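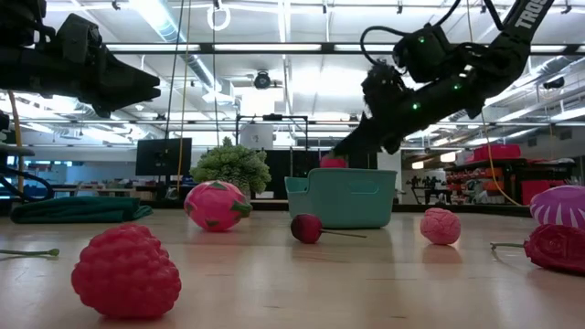

## Refinishing the kitchen table, part 2: cure time

The last coat went on in December and I said I would report back once the finish had been in daily use for a while. It is now 26 August 2020, which is long enough.

Drying and curing are separate processes. Drying is solvent leaving the film. Curing is the film crosslinking, and it continues for weeks after the surface feels dry to a fingertip. The can of Asumeck wipe-on varnish I used gives a recoat time of 6 hours and says very little about full cure. I waited a month before putting anything heavy on the table. Room temperature was on the low side for most of that month, so I would not shorten it.

### Schedule

- Sand with the grain, finishing at 220 grit. Vacuum, then wipe with a rag dampened with mineral spirits.
- First coat thinned 1:1.
- Four full-strength coats, sanding lightly with 400 grit between each.
- Final rub with a 2000 grit pad and a little soapy water.

The final rub is optional. It takes off dust nibs and knocks the gloss back a little at first, though general wiping has brought most of the shine back.

### Problems

One run along the apron, found too late. I let it harden for a week, shaved it level with a card scraper and recoated that side only. The lap line shows under a low lamp.

So-ying Hsueh emailed after part 1 to ask why I skipped grain filler. The grain on this top is tight enough that five coats covered it. On oak or ash I would fill.

### Wear so far

No white rings. Two shallow scratches near the window end, both from a ceramic bowl with an unglazed foot. Felt dots on the bowl fixed that. A spill of lemon juice sat overnight in May and left no mark that I can find.

Cleaning is a damp cotton cloth followed by a dry one. I avoid silicone polishes, which contaminate the surface and cause fisheyes if it ever needs another coat.

Total spend was $435, of which the sander was by far the largest part. The chairs are next, and they will get the same varnish with one fewer coat.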